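Small Towns Should Keep Their Public Counters Open

A view from the Gurthorpe Institute for Local Services

Over the past several years, town governments across the region have moved most of their routine business online. Permits, water bills, pet licenses and parking appeals can now be handled from a kitchen table at midnight. The Institute has supported this change and continues to support it. We do not support the step that many towns now wish to take next, which is to close the staffed counter altogether.

The case for closing is easy to state. Counters cost money. They need a room, a lease or a heating bill, and at least one trained person during business hours. In Lorkum, where the counter was closed in October, the town reported that visits had fallen to 63 in the final month. A council looking at that figure beside a tight budget could be forgiven for thinking that the matter was settled.

We believe the figure was read too quickly. A resident who comes to the counter is seldom there for a simple payment. Most come with a problem that the website has already failed to solve: a name spelled two ways on two records, a deed that was never filed, a bill sent to a parent who has died. These cases take time, and they do not go away when the door is locked. In Lorkum they moved to the telephone line, where the average wait rose to 17 minutes by the end of winter. Several were passed to the library, whose staff had no access to the records and no authority to correct them.
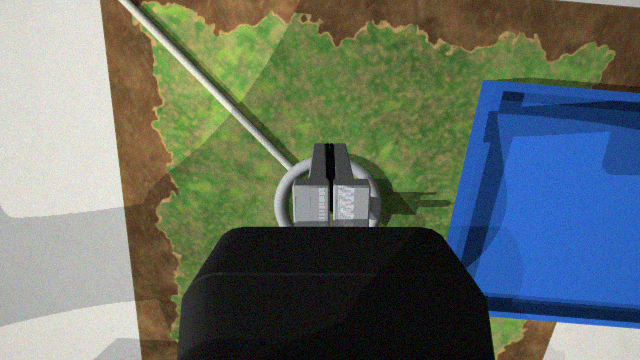

What the Counter Does

A public counter is a place where a resident can put a paper in front of a town employee and receive an answer from someone with the power to act on it. This is a plain service, and it is hard to copy. An online form can accept only the answers its designer expected. A telephone agent cannot see the letter in the caller's hand. Experienced clerks often notice a second problem while fixing the first, and they can fix both before the resident goes home.

The counter also gives the town information. Montes, a town of modest size to our south, asks its clerks to keep a short written log of the questions they receive. Over one year the log recorded 168 questions on the same section of the property tax notice. The notice was rewritten the following spring. No survey had raised the point, and the website had shown nothing unusual, as residents had been opening the correct page and leaving it no wiser than before.

Those who favor closing often reply that older residents will adapt, and that the need will fade with time. The Institute does not find this persuasive. Younger residents also lose documents, change their names, inherit houses and fall behind on bills. Many of them have a telephone and no printer, scanner or desk.

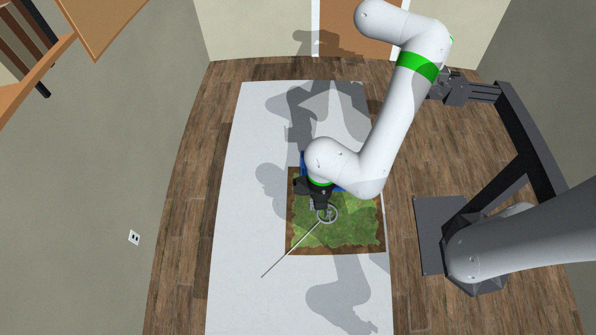

Cost remains a fair concern, and towns should not be asked to staff an empty room five days a week. Brisus has found a workable middle course. Its counter opens 3 days a week, with one evening session until 7 p.m., and the same clerks handle written requests during the remaining hours. The town sold no building and dismissed no staff. Residents complained at first about the shorter week, and some still do, but the evening session is well used.

The Institute therefore asks councils to take a few steps before any vote to close. They should record the reason for each visit for at least one full season, and measure the time needed to settle each case by every available route. They should also publish the results in a form that residents can read and question at an open meeting. Where a counter must be reduced, its evening hours should be the last to go.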